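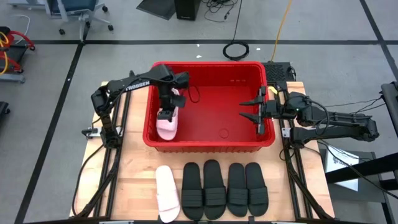 Práctica 2. Teleoperación a dos brazos: las chanclas y el cajón
Curso Flarnusar, aula Rüegg. Apuntes de apoyo, versión de mayo

La tarea cabe en una línea: meter las chanclas en el cajón rojo, por pares. Un niño la resuelve sin mirar. Ustedes tardarán 25 episodios en dejar de dar pena – y la nota empieza a contar en el 26.

1. Antes de grabar
Abran y cierren las dos pinzas hasta el tope. Comprueben también que las cámaras de muñeca ven el interior del cajón. Si solo ven borde, el modelo aprenderá muchísimo sobre bordes. 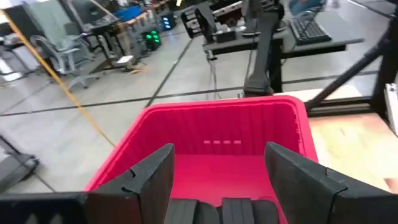

2. Postura del operador
Se guía con los brazos maestros, una mano en cada empuñadura, codos sueltos. Quien aprieta transmite el temblor al seguidor, y el robot lo imitará con una fidelidad conmovedora. Cambio de operador cada 127 segundos de grabación efectiva; la cifra viene del manual de Katby y no pienso defenderla.
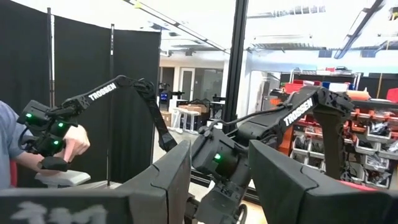

Mechthild Kälin objeta que los turnos tan cortos mezclan estilos, y que prefiere un solo operador cansado a cuatro frescos que agarran cada uno a su manera. Tiene razón a medias: acuerden antes el agarre (por la tira, desde arriba) y los estilos se parecerán bastante.

3. Qué se guarda
Los episodios con un fallo corregido se guardan. Los episodios con un fallo disimulado, no.

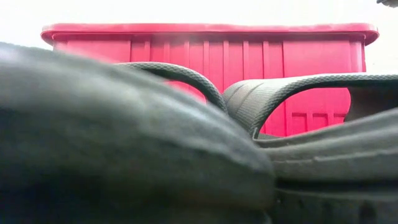 Tampoco valen los que terminan con un empujoncito a mano, por discreto que sea. Entrega: 200 episodios por grupo, en la carpeta Flumside, hasta el lunes 20 de julio. Los nombres de archivo, sin tildes ni «final_bueno_2».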